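Chapter 6
Cloths, Towels and Where They Hang

By the end of this chapter you should be able to choose a cloth for a given kitchen job, hang it so that air can reach it, and put up a light towel bar on a tiled wall without drilling.

Chapter 5 dealt with the sink and the drain. The cloths used beside them get less attention in most households, and they are often the dampest things in the room. A cloth that is folded over a faucet or left in a heap on the counter stays wet for hours. It begins to smell, and whatever it picked up from one surface is carried to the next.

Kitchen cloths are made from three main kinds of fabric. Cotton terry is thick and takes up a lot of water, but it dries slowly. Linen dries quickly and leaves little lint on glass. Microfiber is light, wrings out well and dries sooner than terry of the same size. It should be washed without fabric softener, which coats the fibers. Some microfiber towels are sold with a pinked, or zigzag, edge in place of a sewn hem. Trim any threads that work free, and do not pull them.

The best place for a hand towel is on the wall, within reach of the sink and away from the burners. A short bar is enough for one towel. Keep small hooks to the side of the bar, so that whatever hangs on them does not cover the towel. If there is a dish rack on the wall higher up, check that it does not drip on the cloth.

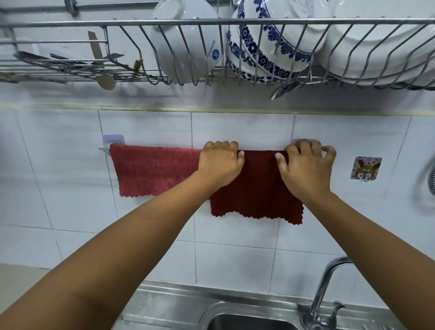

Felicja Kurek, writing to us after the first edition, objected that a bar was more trouble than it was worth. Her towel slid off every time someone dried their hands, she wrote, and she had gone back to a plain hook and a towel with a loop. Her point is a fair one. Smooth rods and light fabrics do not hold each other well, and a loop solves the problem at once. The cost is in drying time – a towel on a hook hangs in folds, and the inner folds stay damp. Households that use a hook should change the towel more often.

Adhesive mounts are the usual choice on tile, where drilling may crack the glaze. They hold well on a clean, flat surface and badly on grout. Before you start, read the weight limit on the package. A limit of 500 grams is plenty for one small towel, but a soaked bath towel will exceed it.

To put up a bar:

Wipe the tile with rubbing alcohol and let it dry.
Mark the position of both mounts in pencil and check that the marks are level.
Press each mount down firmly, keeping clear of the grout lines.
Wait a full day before hanging anything.

Section 6.2 looks at washing, beginning with the question of water temperature.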